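Aklow Stackable Storage Bin, Gray

Item group: Storage and Sorting
Sold by Hekusness

The Aklow bin is our most ordered container for small workshops, stock rooms and school craft rooms. It is a simple open box with sloping walls, so you can put several of them side by side on a shelf and lose very little space. One bin carries up to 14 kg when it stands on a flat surface. When stacked, please keep it to four bins high.

We changed the handles in May. The old ones were a little sharp under the fingers, and customers wrote to us about it — thank you for these letters. The new handles have a rounded lip and fit also to the older lids. 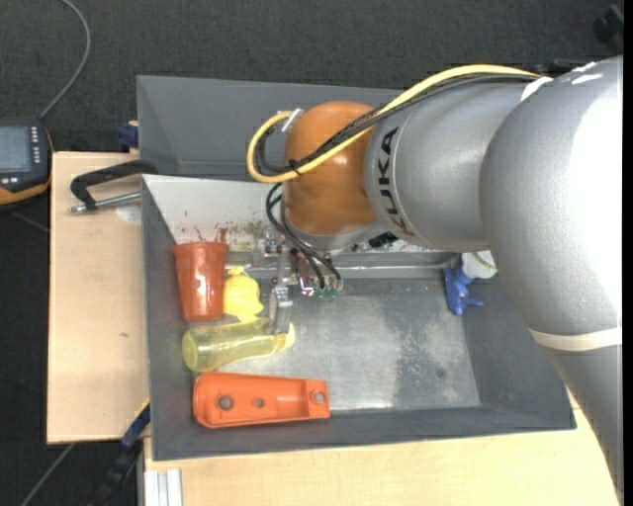

Cleaning is easy with warm water and normal dish soap. Please do not use acetone or strong thinner, they leave the surface dull. The bin can stay in a cold garage during winter, but do not drop it when it is frozen.

Details
Volume: 33 liters
Maximum load: 14 kg
Color: gray
Lid: sold separately
Label holder: one, on the short side
Warranty: 2 years

Orders and delivery
Single bins leave our warehouse on the next working day if you order before 1 p.m. For schools and larger shops we prepare full pallets, and the price per bin is lower from 400 pieces. Delivery of a pallet takes around two weeks. Please write to Menaka Bandara in our sales office and tell her if you have a loading ramp — the truck is different without one.

Goes well with
Aklow flat lid
Aklow divider set
Brolteo shelf rail, short and long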